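Kitchen Storage Without Tears, Session 4
Boxes with lids, baskets without
Evening class, Room 304, Sorkport Learning Center
Notes by Damilola Edet

Hello again! Several of you asked for something written down after last time because I talk too fast, so I've typed this one up more or less the way I'll say it. Bring it with you and scribble on it. There's space on the back.

Before anything else, homework. I asked you to take everything with a lid out of one cabinet and put each lid on its own box. If you ended up with orphans (I had seven lids and no boxes to go with them, and I teach this), please don't throw them out yet. Bring them along and we'll have a swap on the side table at the break. Kadir Aksoy is bringing a whole bag of his, he tells me, and he'd like to go home without it.

1. What a lidded box is good at

I'm a big fan of clear boxes with lids that snap down at the sides. You can see what's in them and they stack, and if one gets knocked over you usually have a box on its side instead of rice in your socks. They suit things you pour or scoop: flour, lentils, oats, sugar, pasta that's too short for the tall jars. They're also good for leftovers, which I'm saving for Session 5.

What they're bad at is anything that needs air. Onions, potatoes and garlic all go strange in a sealed box, and mushrooms get slimy. I lost a very nice batch of shallots this way in August and I'm still a bit sore about it.

Square or rectangular beats round if your shelf is small. Two round tubs side by side leave gaps front and back and you can't put anything in them. Try it with the tubs you've got, it's quite annoying once you've noticed.

2. What a wire basket is good at

Everything the box is bad at, pretty much. Air goes through it, crumbs and onion skins fall out of it (put a tray or a bit of paper underneath, please, I beg you), and you can pull the whole thing out like a drawer and look down into it.

The trick with a wire basket is a flat panel. Small jars tip over on wire because the feet land in the gaps. Lay a board or a tray in the bottom and they stand up straight. Lay one across the top and you've got a second shelf, with the basket underneath for the lighter stuff. Check that a panel on top sits flat on the rim all the way along before you load it. If it rocks, it'll slide.

3. Box and basket together

I like to start with one box and one basket on a clear stretch of table and work out what goes where before anything gets near a shelf. Move the box around. Turn it sideways. Does the long side fit? Can you get your fingers down the sides to lift it out again?
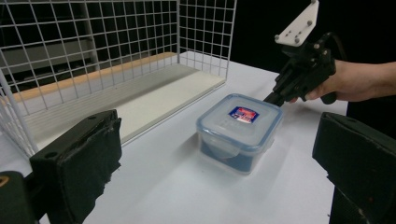 Square box with a snap-down latch at the front, mesh basket behind it.
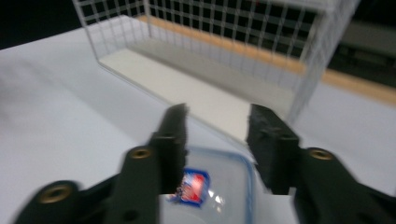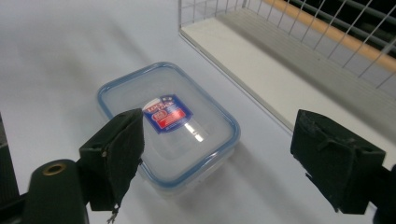 Light blue band around the edge of the lid, and the Lock & Lock label still on top.

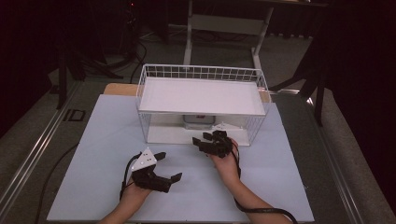

Should I wash a new plastic food box before I use it the first time?

Wash it first, lid included, with warm water and a little dish soap, and let all the pieces dry completely before you close it up.

4. Labels

I have strong feelings about labels. The label that comes on a new box tells you who made the box, and that's no help at all when you're looking for the cornstarch. Peel it off if it'll come. If it won't, rub cooking oil into it, leave it for 15 minutes, and then go at it with a soft cloth and some dish soap. Don't use a knife. You'll scratch the plastic, and scratches hold on to smells.

Then put your own label on the side, facing out, low down. I know it looks prettier on the lid. But the minute you stack another box on top you can't read it! Masking tape and a marker are fine. Write what it is and when you filled it, and if it's something like couscous that you always forget how to cook, write the water amount on there too. My oats box has had the same three words on it for years and I still read them every morning.

Change the label when you change what's inside. Sounds obvious, but I once thickened a soup with powdered sugar.

5. The fit test (we'll do this in class, 20 minutes)

Work in pairs. You'll get a basket, a flat panel and whatever boxes you've brought.

First, measure the inside of the basket at the bottom, then at the top. A lot of baskets are wider at the top and people only measure there. Write both down.

Next, put in as many boxes as will go without forcing. Lids on and latches down. Latches stick out further than you'd think, and an open one can catch on the wire.

Now take out the box at the back. If you had to lift out two others to reach it, try again with a different layout. The thing you use every day should come out in one move.

Last, swap tables and see what the other pair did. I'm always surprised. Damp hands are allowed, by the way, your hands are damp at home too.

6. Sizes, for the people who asked

My favorite basket at home is 18 inches long, and it holds baking things on the second shelf from the bottom. Anything longer and I can't turn it in the doorway of the pantry without skinning a knuckle. Yours will be different, so please go home and measure before buying. Measure the door opening as well as the shelf, and take into account the hinge.

The Akyol shop on the corner has plain wire baskets, and Drera has the flat panels in the shelving section, a long way from the baskets for some reason. I don't get anything for telling you this. If you already own a baking sheet you never bake on, try that as a panel first.

7. Cleaning

Lids: the seal is where the gunk goes. If yours pulls out, pull it out gently with the handle of a teaspoon, wash it, dry it and push it back in starting from one corner. If it doesn't pull out, use an old toothbrush.

Boxes: tomato stains plastic. Rinse with cold water right after emptying and it's a lot less of a fight later.

Baskets: wash them in the bathtub, with the shower head. Dry them well, especially where the wires cross. If the white coating has chipped, keep that basket for things in packets.

For next time

Please read the sheet called "Filler" (it's the one about using up odd gaps on a shelf, I didn't pick the title), and bring one box that has given you trouble: a lid that pops, a smell that won't leave, a stain, anything. Empty, if possible. Kadir, I mean you.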